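Mesa negra Istinlow y fondo verde Jonik: opinión tras siete semanas de uso

Por Chrysanthi Chatzigeorgiou

Compré las dos cosas a la vez, en febrero, en la tienda en línea de Tokgöz. La mesa costó 118 euros y el fondo verde, 47. Llegaron en paquetes separados y con los cantos bien protegidos. Buscaba una superficie oscura y un fondo de color uniforme para grabar objetos, y tenía poco sitio para montarlo todo.

Montaje de la mesa

El tablero viene entero y las patas se atornillan por debajo. Tardé 40 minutos con un destornillador normal. Las instrucciones son solo dibujos y el segundo paso se entiende mal: la pata con el agujero extra va atrás a la derecha, cosa que descubrí al ver que el travesaño no encajaba. Los tornillos entran bien y sobró uno. Las patas tienen regulador de altura, pero el recorrido es corto y en un suelo muy desnivelado no alcanza.

La superficie

El negro es bastante oscuro y devuelve algo de luz. Un piloto azul encendido cerca del tablero deja un reflejo débil, sin puntos brillantes que molesten. Con un foco directo desde arriba el reflejo aumenta, y conviene mover el foco hacia un lado.

El polvo se nota enseguida. Paso una bayeta de microfibra antes de cada sesión y otra a media mañana si hay ventanas abiertas. Las huellas de dedos salen con agua y una gota de jabón. Probé también el limpiador Endia que tenía en casa y dejó cercos, así que volví al agua. De momento hay una sola marca, de un tornillo que arrastré sin querer.

El fondo

El Jonik es de un verde vivo y el tono es el mismo en toda la pieza. Lo coloco detrás de la mesa y lo dejo bajar por detrás del borde del tablero, de manera que el verde sigue también por debajo de esa línea. Con el negro delante hay un corte muy claro entre los dos colores y los objetos blancos o plateados se distinguen bien.
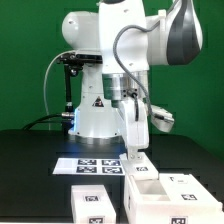 Luz y recorte

El verde rebota. En piezas blancas puestas muy cerca del fondo apareció un tono verdoso en los cantos, y se corrigió al separarlas un palmo. Los cables finos grises son lo más difícil de recortar en el programa de edición. Los negros se recortan sin trabajo contra el verde, pero se pierden sobre el tablero.

Lo que cambiaría

El soporte del fondo se vende aparte y la página lo dice en letra pequeña. Las pinzas incluidas son flojas; las sustituí por unas de ferretería. En la mesa echo en falta un pasacables trasero. También preferiría que el canto fuera un poco más grueso, para apretar mordazas con más confianza.

Valoración

Mesa Istinlow: 4 de 5. Firme, fácil de limpiar, con unas instrucciones mejorables.
Fondo Jonik: 3,5 de 5. Buen color, accesorios pobres.

Volvería a comprar la mesa. El fondo lo compraría sin las pinzas si lo vendieran así más barato.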